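¿Cómo ordenáis los bloques de construcción sin volveros locos?

Publicado en Claldale, foro de casa y juegos

Lieselotte Strobel
Hola a todos! Llevo desde octubre peleándome con los bloques de colores y ya no sé por dónde tirar. Tenemos 41 entre barras largas y piezas más cortas, y los vuelco siempre en una cubeta gris rectangular porque es lo que cabe en el estante. El problema es que luego, para encontrar una barra concreta, hay que revolverlo todo (y el ruido a las ocho de la mañana, ni os cuento).
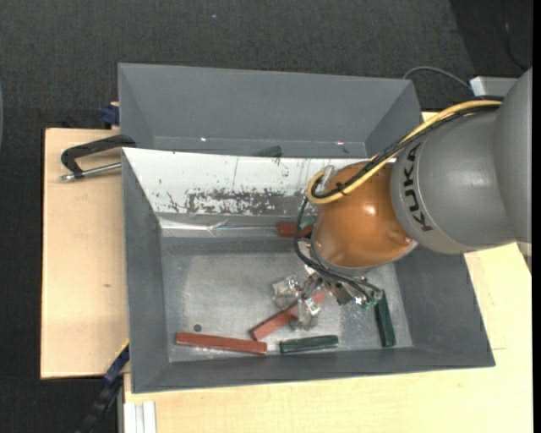 Bloques rojos y verdes esparcidos en la cubeta gris.

He pensado en separarlos por color, pero mi hermana dice que mejor por tamaño. ¿Vosotros qué hacéis? Ah, y otra cosa: el fondo se raya muchísimo, ¿le ponéis algo?

Stanetti
Por tamaño, sin dudarlo! El color se ve de un vistazo, pero una pieza corta se te cuela debajo de una larga y adiós. Yo uso dos cubetas bajas, las barras tumbadas todas en el mismo sentido y las cortas aparte. Con 80 piezas tardo 15 minutos en recoger, y eso charlando. Para el fondo corté un trozo de fieltro gris a medida, un poco más pequeño que la base para poder sacarlo y sacudirlo. Las rayas que ya tienes no se van, pero el ruido baja una barbaridad.

kemosico
yo los meto todos juntos y ya, son bloques

Achterberg
Nosotros vamos por color porque los peques aún no distinguen bien los largos de los medianos y así recogen solos. Eso sí, no llenes la cubeta hasta arriba, que se vea el fondo entre pieza y pieza. Lo del fieltro me lo apunto, yo tenía puesto un mantel viejo y se arruga todo el rato. ¿Lo pegaste o va suelto?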